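Fermont Layer Tank, Classroom Set
Home > Teaching equipment > Earth history and origins

The Layer Tank is a narrow, clear tank for showing how sand, silt and clay settle in water. It was made for homeschool families, church study groups and small schools which read about the Flood and the age of the rocks and want also to do something with their hands. You fill it, you pour in the mixed sediment, and you watch the bands form.

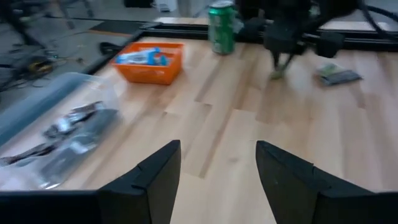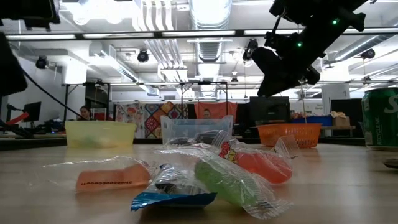
Teresa Ó Néill wrote to us that her group had argued during three evenings about how fast a layer can form, and that the tank did not finish the argument but gave them a better one. They had expected one brown mass on the bottom. When they saw the coarse sand lying under the fine silt after one pouring, they wanted to know at once which real rocks look like this and which do not. She also asked for a longer hose, and the present set has it.

What is in the set
Tank with removable end wall
Three bags of sediment (coarse sand, fine silt, gray clay)
Pouring funnel and hose
Drain plug with a spare seal
Set of shell and leaf casts for burying
Workbook, 156 pages, by Sum-yee Pan

The workbook
The workbook has 14 lessons. The first seven treat the physical side: grain size, water speed, sorting, burial, and what happens to a shell or a leaf after it is covered. The other lessons go to the questions which people bring from church and from school. How do geologists measure the age of a layer? What do writers who hold to a young earth answer, and what do their critics say back? How did Christians read Genesis before modern geology? Each lesson names the sources, so that the reader can go to them and judge for himself.

We are asked sometimes if the tank proves a young earth or an old one. It proves neither. It shows that some layers form in minutes, and this is accepted by all sides. Limestone, salt beds and fossil soils are another matter – lesson 11 is about them and should not be skipped.

Use and care
Place the tank on a level surface before you fill it, because it is too heavy to move afterward. Use cold water. Pour slowly through the funnel and keep the end of the hose under the water. The sand is quiet very soon, the silt needs a few minutes, and the clay should be left overnight. Do not wash the clay into a kitchen drain. Let it dry on newspaper and put it back in the bag. A soft cloth is enough for the walls – rough sponges will scratch them.

The casts are made of hard resin and can be used again many times. They are small parts and are not suitable for children under 3.

Spare parts and orders
Seals, hoses and refill bags can be ordered separately. The end wall from the older Furik tank does not fit this model. For questions about the equipment write to Todor Softić, and for group orders to Karim Yammine. Orders for the fall term should reach us before the end of June.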